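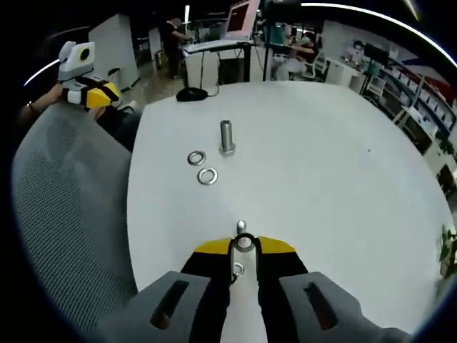 Bolt on its head, washers out, second gripper coming in from the left. My kind of morning.

1/ Right, thread time! I've been rewriting our house rules for hand-held gripper sessions and I'm far too pleased with them, so you're all getting them. We're a small team at Baruneck, mostly doing washers on bolts and rings on pins. Fiddly, lovely stuff.

2/ Rule one is that the start layout gets written down before anybody picks up a gripper. Which parts, which way up, which hand goes first. Our old sheet said "place parts on table" and every operator read that differently (fair enough, so would I).

3/ Rule two: bolts start upright on the head, washers start flat. If a bolt goes over, you stop, stand it up and begin a new take. No nudging it back with the fingertip and hoping. Sang-wook Cho fought me on this for a week and now he's stricter than I am.

4/ Rule three is the one I love most. Vary the layout ON PURPOSE. We change it every 17 takes, and the sheet has a box for what you changed. Left to ourselves we all put the washers in the same comfy spot, and then the data only knows that spot.
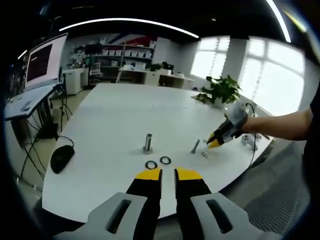 Ye-rin Ji replied that changing it every 17 sounds fine for washers, but with O-rings she'd want a fresh layout on every single take, as they're so easy to drop in the same place without noticing.

5/ And she's right! Rubber parts are now their own line on the sheet. Every take, new positions. Thank you, this is exactly why I post these.

6/ Rule four: cables. Anything with a lead gets it routed away from the side you're reaching from, and you check again after each break. Dull rule, saves more takes than any of the clever ones.

7/ Rule five: both hands finish. A take ends when both grippers are open and clear of the parts, held there for 2 seconds. We used to stop the moment the washer dropped on, and the endings were all over the place.

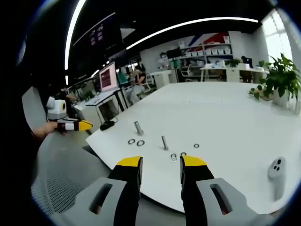

8/ Rule six, failed takes are kept and labelled. Missed the shaft? Label it. Dropped it? Label it. The only ones we bin are where somebody walked off halfway, and even those get a line in the log.

9/ Breaks! After 19 minutes you put the gripper down and shake your hands out. I wanted longer stints, but my wrists had opinions. If the target is 500 takes, it's 500 over however many days it needs.

10/ Still arguing about how to score a washer that lands on the bolt but sits at an angle. I say pass with a note. Sang-wook says fail. If your lab has a written rule for this, please, please send it over, I'll read every word.

11/ Next draft goes up on Saturday. Going to try it with somebody who's never held one of these and see where they get stuck!

Recent threads
Naming your takes so you can find them in August
Promamex bench notes: gloves or no gloves?
What I'd put on a one-page gripper checklist
Sivano and Lim sheets side by side
Marking up tables with tape, for and against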